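About Karel House

Karel House is a residential student society open to undergraduates of every major and class year. It was established to give students who commute, transfer, or arrive without an existing circle of friends a settled place within campus life. The society is recognized by the Office of Student Life and is governed by its own members under a written charter.

Membership

The society has 149 active members this semester. Ten of them live in the house itself, and the remainder live in the residence halls or in town. All members hold the same voting rights regardless of where they live. New members are admitted in the fall and again in February. Applicants attend one open evening and one Saturday breakfast, after which they may submit a short written application. Prior acquaintance with a current member is not required, and applications are read without names attached.

Members are expected to remain in good academic standing, to attend the monthly house meeting, and to serve on at least one event team each year. A member who is studying abroad or completing an internship may request inactive status for the semester and return without reapplying.

Governance

The society is led by a president and a council elected each spring. Simone Seixas currently serves as president. She joined as a transfer student and previously directed the new member program. Council meetings are open to all members, and minutes are posted on the board outside the dining room. Changes to the charter require a vote of two thirds of those present at a house meeting.

Events and Traditions

The social calendar opens with the Platska Supper, a shared meal prepared by returning members for incoming ones. It is followed by the Jomance, the society's winter dance, to which each member may bring one guest. Attendance at the Jomance is limited to 200 by the capacity of the hall. Members also enter a team in the intramural volleyball league, take part in the Homecoming parade, and hold a quiet study week before final examinations, during which the common rooms remain open until midnight.

Service

Each member contributes ten hours of service per semester. Most of these hours are given through the Frei Program, under which members tutor local schoolchildren in reading and mathematics on weekday afternoons. Members who prefer other work may propose a placement to the service chair. 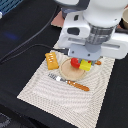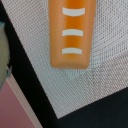
Dues and Assistance

Dues are $152 per semester and cover house meals on meeting nights, admission to society events, and intramural fees. Residents of the house pay room charges separately through the university. Dues may be paid in installments. A member who is unable to pay may apply to the council for a reduction, and such requests are handled in confidence.

Visiting the House

Prospective members, families, and alumni are welcome to visit during the academic year. The front office is open on weekday afternoons from 2:00 p.m. Alumni who wish to receive the society's newsletter or reserve a place at Homecoming should leave their current address with the office.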